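About Us

Zolia is a small blog network for people who read and people who write about reading. We began as one personal blog in November, when Catalina Paredes wanted a place to keep her notes on novels and could not find one that she liked. She asked Kirsty Nepia to share the work, and the two of them wrote every post for the first year.

Today Zolia hosts 14 blogs under one roof. Each blogger keeps her or his own name, own style and own schedule. We take care of the technical side, the comment filters and the newsletter, which at present goes to 1,205 subscribers. We do not tell our bloggers which books they must like.

What we do

Our most known activity is the Kingi Blog Hop. Once in a month, a host blog puts up a theme, for example "a book I did not finish" or "the best aunt in fiction", and everybody is invited to write a post and leave the link in the list. You do not have to be a member of Zolia. We only ask that you visit 3 other blogs from the list and leave a real comment, with more words than "nice post".

We also run author visits. An author comes for one week, answers questions from readers, and usually gives away a signed copy. If you are an author and wish to visit us, please write to Kirsty at least two months before your book comes out – the calendar fills quickly in the autumn.

The review archive is called Flomport. It holds 925 reviews at the time of writing (September 2021), and you can search it by title, by author or by the blogger who wrote the review. Old reviews stay as they were written, also when the blogger has changed her mind. In this case she may add a second review under the first.

Who we are

Catalina reads the new applications and edits the newsletter. She studied translation and she reads mostly crime novels and family stories, often late in the evening.

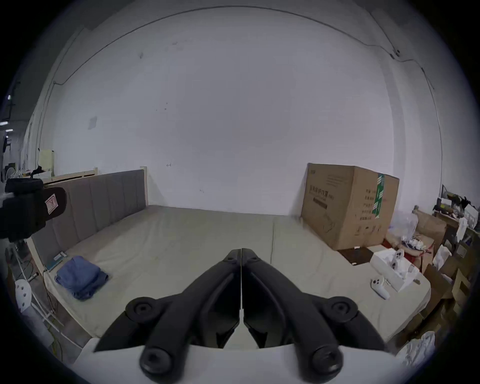
Kirsty looks after the author visits and the blog hop. She also started Doltum, our slow reading group, where we read one long book over a whole season and discuss two chapters each week. New readers can join Doltum in any week, but please do not write about the ending before the others have reached it.

Our rules about money

We accept free copies from publishers, and every review says so in its first line. We do not accept payment for reviews. The costs of the site are paid by the two of us and by small gifts from readers.

If you would like to bring your blog to Zolia, send us the address and links to two posts you are happy with. We answer every letter, sometimes slowly.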